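Session 5: Cleaning up gripper trajectories before you train on anything

Notes by Ashok Malhotra, for the Dalbridge evening course

Right, last session we got as far as reading the log files and drawing a wiggly line on the screen, and a few of you stayed behind to ask why the wiggly line had a great big jump in the middle of it. Good question! That jump is pretty much the whole of this session. If you missed the reading, it's chapter 3 of the course pack, the bit on coordinate frames, and you'll want it open next to you.

What we have

Each recording is a folder with three things inside. There's the video from the wide lens on the gripper, there's the motion sensor log, and there's a little text file that says what the task was and who typed it in (please do type it in, I had a whole batch last May that just said "test" and I still don't know what half of them were for). From the video and the motion log together, the tracker works out where the gripper was and which way it was pointing at each moment. We call that the pose. String the poses together and you have a trajectory, and the trajectory is what the policy learns from.

I'm going to be using the Fosix toolkit all the way through because it's what is on the lab machines. If you're working at home with something else, fine, the ideas carry over, but I can't help much with installing it.

Two clocks, one headache

The camera and the motion sensor each keep their own time. They drift. Over a short recording you won't notice much, but over a long one the video says the hand is turning left while the sensor says it finished turning a while ago, and the tracker does its best to believe both of them and makes a mess.

So the first thing we do is line the clocks up. The way I do it is to take the turning speed from the sensor, take the turning speed you'd guess from the video alone, and slide one along the other until they match best. In Fosix it's the align command, and it prints the offset in milliseconds. I like to see something under 29. If yours comes out at 500 you haven't found a badly behaved sensor, you've most likely loaded the log from a different folder. I have done this more often than I'd like to admit.

Give the matcher something to work with, too. A recording where the hand glides along in a dead straight line has hardly any turning in it, so there's nothing to slide against. A couple of good wrist twists at the start make life so much easier.

Where the jumps come from

The tracker finds its way by picking out little patches in each picture that it can recognise again in the next one: corners, edges, bits of writing, the leg of a chair. It then works out how the camera must have moved for all of those patches to have shifted the way they did. Lovely when it works.

It goes wrong in three ways that I see again and again. The first is when there's nothing to hold on to. Plain walls are terrible for this, and so is anything big and smooth held close to the lens. The second is when the things it's holding on to are themselves moving. People are the usual culprits, and they don't have to be dancing about, somebody leaning over to reach a keyboard can be plenty if they fill enough of the picture. The third is repetition. If you have a row of things that all look the same, the tracker can match one to its neighbour and decide, quite happily, that you've teleported sideways.

There's a fourth that is specific to us, and I kick myself every time I forget to mention it. The gripper fingers are in the picture all the time, and they move with the camera. As far as the tracker is concerned they're the most reliable patches in the world, because they never shift at all! So it concludes that you're standing still. You must mask them out. The mask is just a black and white drawing that says "ignore this part", and there's one in the course folder under Griffiths, named after the lab where I first drew it. Check it covers the whole sweep of the fingers, wide open and fully shut. And don't forget the handle and your own hand if they creep in at the side.

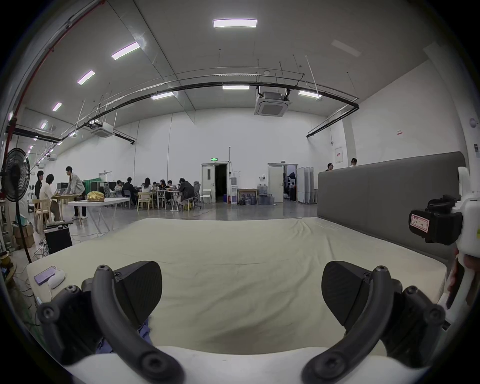
Once the mask is on, run the tracker again and look at the number of matched patches per picture. I plot it underneath the trajectory so the two line up. Nine times out of ten, the place where the line leaps is the place where the count has dropped through the floor. The patches you want are the boring, fixed ones a good way off: door surrounds, ceiling lights, pipework, anything screwed to the building. A big room is a real gift for that. Cloth is more of a mixed bag. Creases give you plenty to match on, but the moment you push something across it the creases change, and now you've got patches wandering off on their own.

Cut, mend or keep?

So you've found a jump. You've got to decide what to do with it, and this is where people get sentimental about their data.

If the jump is at the very start or the very end, cut it off and move on. If it's a short gap in the middle and the motion either side is calm, you can let the sensor carry you across. It's decent over short gaps and hopeless over long ones, because small errors pile up quickly. If the jump happens while the fingers are closing on something, throw the recording away. I mean it. Those few moments are the part the policy most needs to get right, and a made-up pose there does more harm than having one recording fewer.

My own rule is that at least 95 per cent of the pictures in a recording should have a proper tracked pose before I keep it. Flemier, the project some of you will move on to after this course, is stricter at the mending stage and doesn't allow any patching at all. Neither of us is wrong, we're just training different things.

One check I'd ask you all to do by eye: play the video with the trajectory drawn beside it, at half speed. When the hand goes up, does the line go up? You'd be amazed how often a flipped axis gets through every automatic check and then you have a robot that politely reaches for the ceiling.

For next time

Take 2 of the recordings from the shared folder, any you like, and run them through align, mask and track. Bring me the patch count plots and a line or two on each about what you'd cut and why. If the tracker falls over completely, bring that as well, those are often the more interesting ones to go through as a group.

We'll start next session with finger width, meaning how far apart the fingertips are at each moment and how to get that from the video. Have a look at the two functions in width.py beforehand. The second one has a bug in it that I've left in on purpose.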